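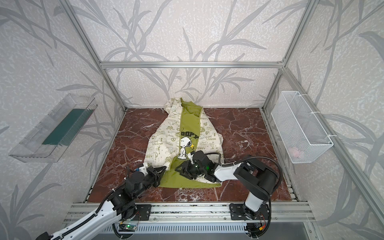

The slogan coat and the small problem of February

A child's coat used to say nothing. It had a hood and a label for the owner's name. Now it has opinions. Peace signs, hearts, a line about Earth Day, another telling the rest of the cloakroom that it's good to be green. Often there's a cartoon too, and Snoopy and Woodstock do steady business in this line.

I don't mind the drawings. Children like them, and a coat a child likes is a coat that gets worn. What I doubt is the printing of good intentions on a thing that will be too small in 18 months.

At the Prilell swap shop in Distanley, coats go on a rail by the door and you may take up to 3 per family. I went on a wet morning in February and worked through the small sizes. The plain navy ones went first. The slogan coats hung about, and a parent beside me said she wouldn't send her son to school with "Meat Free" on his back when he'd had a sausage for breakfast. Fair enough.

Cream is the other trouble. Pale cloth with a green lining looks lovely on a hanger, and I have yet to meet the five-year-old who can keep it that way until lunchtime. The more washing a coat needs, the less its message persuades me.

Ukeck, whose padded jackets turn up on every second-hand rail I visit, wants £98 for a new one this winter. The hangtag talks at length about the planet and says very little about the zip. Onyshchenko charges less and sells spare zip pulls at the till — dull, useful, and no slogan anywhere.

So turn the coat inside out before you pay. Open the front right down and look at where the lining meets the hem, then pull gently at the hood seam. If there are two inches of spare cloth in the cuff, it can be let down. Read the print last. Your child will have read it already and will want the one with the dog.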